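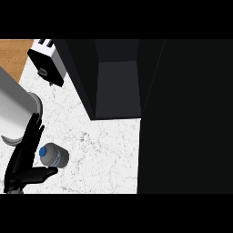 Zilura-Küche: Simulationsdatensatz für egozentrische Greifaufgaben mit mehrfingrigen Händen

Datenkarte und Kurzanleitung

Überblick

Zilura-Küche enthält simulierte Episoden, in denen eine humanoide Roboterplattform mit Fingerhänden Gegenstände auf einer Küchenarbeitsplatte greift, aufrichtet und umsetzt. Der Datensatz wurde für eine einzelne Forschungsfrage angelegt: Wie stark hilft ein Vortraining auf gerenderten Daten, wenn das Objekt beim Greifen teilweise von der eigenen Hand verdeckt wird?

Veröffentlicht werden die Episoden, die Aufteilung in Trainings- und Testmenge, die Auswertungsskripte und die Konfigurationen der Basismodelle. Die Simulationsumgebung selbst (Trisgate) ist nicht enthalten. Wer neue Episoden erzeugen will, braucht eine eigene Installation.

Umfang

Training: 829 Episoden
Test: 500 Episoden
Aufgabenfamilien: 4
Küchenlayouts: 26

Die Testepisoden stammen aus Layouts, die im Training nicht vorkommen. Innerhalb der Testmenge gibt es keine weitere Unterteilung nach Schwierigkeit. Eine frühere interne Fassung hatte eine solche Einteilung, sie beruhte aber auf einer Heuristik für die Objektlage, die sich bei gekippten Behältern nicht bewährt hat.

Aufgabenfamilien

aufrichten: Ein liegendes Objekt wird gegriffen und auf seine Standfläche gestellt. Dazu gehören kleine Wasserflaschen, Dosen und Becher.

umsetzen: Ein Objekt wird gegriffen und in einem Zielbereich auf der Arbeitsplatte abgestellt. Der Zielbereich wird nicht eingeblendet, er steht nur als Koordinate in den Metadaten und als Satz in der Anweisung.

einlegen: Ein kleines Objekt wird in einen größeren Behälter gelegt. Der Behälter kann stehen oder umgekippt sein. Liegt er auf der Seite, muss er nicht erst aufgestellt werden; es zählt die Endlage des kleinen Objekts.

freiräumen: Ein Objekt wird aus einem vorgegebenen Bereich entfernt, ohne dass benachbarte Gegenstände mehr als die zulässige Strecke verschoben werden.

Jede Episode gehört zu genau einer Familie. Zusammengesetzte Aufgaben sind nicht enthalten.

Beobachtungen

Pro Zeitschritt werden gespeichert:

rgb_kopf: Farbbild der Kopfkamera, mit schwarzen Streifen oben und unten auf das Eingabeformat des Modells aufgefüllt
gelenke: Gelenkwinkel beider Arme und beider Hände
handgelenk_pose: Position und Orientierung der Handgelenke im Basiskoordinatensystem
kontakt: binärer Kontaktvektor je Fingerglied
anweisung: kurzer Text in deutscher oder englischer Sprache

Die schwarzen Streifen gehören zum gespeicherten Bild. Wer mit einem anderen Bildkodierer arbeitet, sollte sie vor dem Skalieren abschneiden. Das Skript bild_zuschneiden erledigt das und passt die Kameraparameter an.

Es gibt keine Handgelenkkamera. Das ist Absicht, macht die Aufgaben aber schwerer als in vielen vergleichbaren Sammlungen. Oft ist nur eine Hand im Bild, manchmal keine. Die Gelenkdaten beider Seiten liegen trotzdem immer vor.

Tiefenbilder und Segmentierungsmasken wurden beim Rendern erzeugt, aber nicht in diese Fassung aufgenommen.

Aktionen

Aktionen liegen als Zielwerte für die Gelenke vor. Relative Handgelenkbewegungen lassen sich daraus berechnen (Skript aktion_umrechnen). Die Umrechnung ist verlustbehaftet, weil die Regler den Zielwerten mit Verzögerung folgen. Für die unten berichteten Ergebnisse wurden ausschließlich absolute Gelenkziele verwendet.

Die Finger werden einzeln angesteuert. Eine vereinfachte Ansteuerung mit einem gemeinsamen Öffnungswert je Hand ist als Option vorgesehen; damit gehen aber Griffe verloren, bei denen der Daumen unter das Objekt geführt wird und die übrigen Finger geschlossen bleiben.

Erzeugung der Episoden

Die Bewegungen wurden von Bedienpersonen über Datenhandschuhe vorgegeben und in Trisgate aufgezeichnet. Anschließend wurde jede Episode mit denselben Aktionen erneut abgespielt und in der vollen Bildqualität gerendert. Episoden, deren Endzustand beim zweiten Durchlauf abwich, wurden verworfen.

Variiert wurden:

Küchenlayout und Anordnung der Geräte
Material der Arbeitsplatte, darunter heller Marmor mit feiner Aderung
Lage und Drehung der Objekte
Höhe und Neigung der Kopfkamera
Beleuchtung

Hintergrundgeräte wie Toaster dienen als Ablenkung und als Hindernis. Sie sind starr mit der Arbeitsplatte verbunden. Schalter und Hebel daran haben keine Funktion.

Ordnerstruktur

zilura_kueche/
 train/
 test/
 meta/
 aufgaben.json
 layouts.json
 objekte.json
 skripte/
 konfig/

Jede Episode liegt als eigene Datei vor. Der Dateiname enthält die Aufgabenfamilie, die Layoutnummer und eine laufende Nummer. Bitte nicht aus dem Namen auf die Reihenfolge der Aufnahme schließen, die Nummern wurden nach dem Filtern neu vergeben.

Schnellstart

Umgebung einrichten:

pip install -r anforderungen.txt

Prüfsummen kontrollieren:

python skripte/pruefen.py --pfad zilura_kueche

Eine Episode abspielen:

python skripte/abspielen.py --teil train --familie aufrichten

Auswertung eines eigenen Modells:

python skripte/auswerten.py --modell PFAD --konfig konfig/test.yaml

Die Auswertung im geschlossenen Regelkreis setzt Trisgate voraus. Ohne die Umgebung lässt sich nur der Vorhersagefehler auf den gespeicherten Zeitschritten berechnen. Dieser Wert sagt nach unserer Erfahrung wenig über den Erfolg bei aufrichten und einlegen aus und sollte nicht allein berichtet werden.

Basismodelle

Zwei Modelle liegen mit Konfiguration bei.

Kivska ist ein Transformer, der Aktionen in Blöcken vorhersagt. Der Bildkodierer wird mittrainiert.

Besson hat dieselbe Grundstruktur, bekommt zusätzlich den Kontaktvektor der letzten Zeitschritte und sagt als Hilfsaufgabe die Lage des Zielobjekts voraus. Die Lageinformation wird nur im Training gebraucht, bei der Auswertung steht sie dem Modell nicht zur Verfügung.

Ergebnisse

Besson löst in allen Aufgabenfamilien mehr Testepisoden als Kivska. Am größten ist der Abstand bei aufrichten, am kleinsten bei umsetzen, wo beide Modelle die meisten Episoden abschließen. Ohne die Hilfsaufgabe fällt Besson bei liegenden Flaschen fast auf das Niveau von Kivska zurück. Ohne den Kontaktvektor bleibt der Vorsprung zum größeren Teil erhalten. Wir führen den Gewinn deshalb vor allem auf die Lagevorhersage zurück.

Häufige Fehler, geordnet nach Auftreten:

Die Hand schließt zu früh und schiebt eine liegende Flasche weg.
Der Daumen erreicht die Unterkante des Objekts, die Finger greifen aber daneben.
Ein großer Behälter wird beim Anfahren mit dem Handrücken verschoben.
Das Modell verharrt, sobald das Zielobjekt vollständig hinter der Hand liegt.

Der letzte Fehler tritt bei beiden Modellen auf und wird durch längere Bildhistorien nur wenig seltener. Die genauen Werte je Familie und Startwert schreibt das Auswertungsskript nach ergebnisse/.

Bekannte Einschränkungen

Flüssigkeiten werden nicht simuliert. Flaschen haben eine feste Masse und einen festen Schwerpunkt.

Etiketten sind Texturen ohne Bezug zur Anweisung. Aufgaben, die Lesen erfordern, kommen nicht vor.

Die Reibung zwischen Fingerkuppe und Kunststoff ist höher eingestellt als auf unserer realen Hand. Ein Teil der aufgezeichneten Griffe würde dort vermutlich abrutschen. Eine Übertragung auf reale Hardware haben wir mit diesem Datensatz nicht untersucht.

Sehr dunkle Geräteflächen können große Teile des Bildes einnehmen. Bei automatischer Helligkeitsanpassung werden die hellen Arbeitsplatten dann leicht überstrahlt. Wir empfehlen, die Anpassung abzuschalten.

Alle Bedienpersonen waren Rechtshänder. Linkshändige Griffe sind enthalten, aber seltener und im Mittel langsamer.

Änderungen

Februar: Fehlerhafte Zielkoordinaten in der Familie freiräumen korrigiert. Ergebnisse, die mit der älteren Fassung berechnet wurden, sind für diese Familie nicht vergleichbar. Die übrigen Familien sind unverändert.

Nutzung

Die Daten dürfen für Forschung und Lehre verwendet und verändert werden. Bei Weitergabe muss diese Datenkarte beiliegen. Für die Objektmodelle gelten eigene Bedingungen, siehe meta/objekte.json.

Fehler bitte als Ticket melden und den Dateinamen der Episode sowie die Ausgabe von pruefen.py anhängen.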